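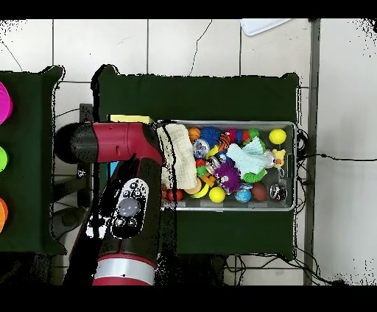
Thread on unpublishing, as promised last week. I edit a small local news site in Pusport and the email I get most often, after "why is your site slow", is from people asking us to take an old story down. I've been meaning to write up how we deal with them.

Background for anyone new. The site is the Pusport end of what used to be a weekly paper. When the paper stopped printing we kept the archive, and it all went online and became searchable. Before that, if you wanted to find a magistrates' report from years back you had to go to the library and ask for the bound volumes.

That changed things for the people in it. A three-line court report used to be read for a week and then it was under the cat. Now it comes up first when an employer types in a name.

The court section has 1,249 stories in it. Most are very minor. Drunk and disorderly, no insurance, shoplifting, a man who kept parking his van across the lifeboat slipway at Tolleck.

For years we had no policy. Whoever opened the email decided. One editor said no to everything on principle. The next said yes to anyone who sounded upset. Two people fined on the same day, for the same fight, got opposite answers from us. They know each other and they compared notes.

So in May I asked Jolien Dijkstra to help us write something down. She worked on the subs' desk at the old paper and handled complaints there towards the end. She was sceptical about removing anything and I was leaning the other way, so the draft went back and forth a fair bit.

Her argument, as near as I can put it: the report was true when we printed it and it's still true. If we start taking out accurate stories, a reader has no way of knowing what else has gone. A councillor can ask as easily as a shop worker can, and the councillor will write a better letter.

Mine was that a fine which the law treats as spent after a year shouldn't follow someone for twenty on our server. I hadn't sat in court that day. Most of these were written from the register, with no context at all, to fill a column.

I still think we're both right, which made drafting the thing slow. 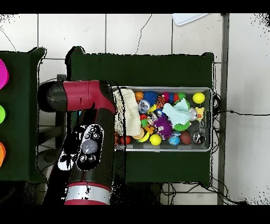 Toys in a metal tray on the green table.

What we ended up with is four possible answers to a request. Leave it alone. Update it. Hide it from search engines but keep it on the site. Take the name out. Full deletion exists as a fifth but it needs two of us to agree and a note kept on file.

Updating is the one I'd push other small sites to look at first. A lot of people who write to us don't want the story gone, they want the end of it. We'd reported the charge and never gone back for the verdict.

That is our failure and it's a common one. A first appearance is easy to cover. The case then gets adjourned a few times, the reporter is somewhere else on the day it collapses, and the archive says "charged with" for ever.

If someone was acquitted or the case was dropped, and they can point us to the outcome, we now put it at the top of the story and in the headline. No waiting period and no form. I'm sorry it took us this long.

Hiding from search is the middle option. The story stays at the same address and our own search box still finds it. It just stops turning up when you put the person's name into a search engine. We consider it for minor offences once the conviction is spent, if there's been nothing since.

We don't consider it for anyone who holds or is standing for public office, for anything involving a position of trust, or for violence and sexual offences. Jolien wanted fraud on that list as well and after some arguing it went on.

Someone asked whether companies can apply. No. Koster, the lettings firm, wrote to us over a piece about deposits and wanted it "archived for fairness". It's a firm, the piece is accurate, and tenants still look it up. We offered them a right of reply at the bottom, up to 551 words, that being the space the tenants' side had been given. They haven't sent one yet.

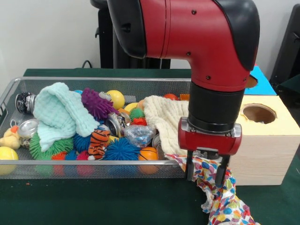 The hardest requests aren't about crime at all. They're from people who talked to us willingly and wish they hadn't. A mother who spoke about her son's illness when he was six, and he's now sixteen and has asked her to get it removed. A man who gave us an interview about his debts.

Nothing in the usual codes helps much there. Nobody was misquoted. They agreed, but they agreed to a weekly paper. I'd take the boy's name out tomorrow and I did. Jolien agreed with that one straight away, for the record.

Children get a separate rule. If you were under 18 when we wrote about you and you'd like your name out, we take it out, unless it's a sports result or similar and even then we'll probably say yes.

On money: we don't charge and never will. I mention it as there are outfits that charge people to write to sites like ours. Nullunine is the one whose name I see most in the inbox. The letters are long and quote a good deal of law, some of which applies in this country. You'd get the same answer from us by sending two lines from your own email.

If you do write, the useful things are the link, what you'd like done, and what has changed since. You don't need to tell us your life story. Some people do and I read every one, but it isn't a test of how sorry you are.

We reply within 2 weeks. If you don't like the answer you can ask for someone else here to look at it, and that person won't have been involved in the first decision.

Any story we've changed says so at the foot, with the month. The one exception is a name removed for safety reasons, where a note would only point at it.

A few of you have asked if we'll go through the whole archive ourselves without waiting for requests. The archive proper has nearly 1,615 pages of scanned print on top of the court section, and there are three of us. So no, not soon. We are checking the "charged with" stories when there's a quiet afternoon.

The full policy goes on the site on Tuesday, November 25, 2025, under Contact. It's two sides of A4. Other local editors are welcome to copy it, and if you've had to turn down a request and still feel bad about it I'd like to hear how you worded the reply.

Replies are open. Please don't post links to old stories with people's names in them, I'll have to hide those – email is better.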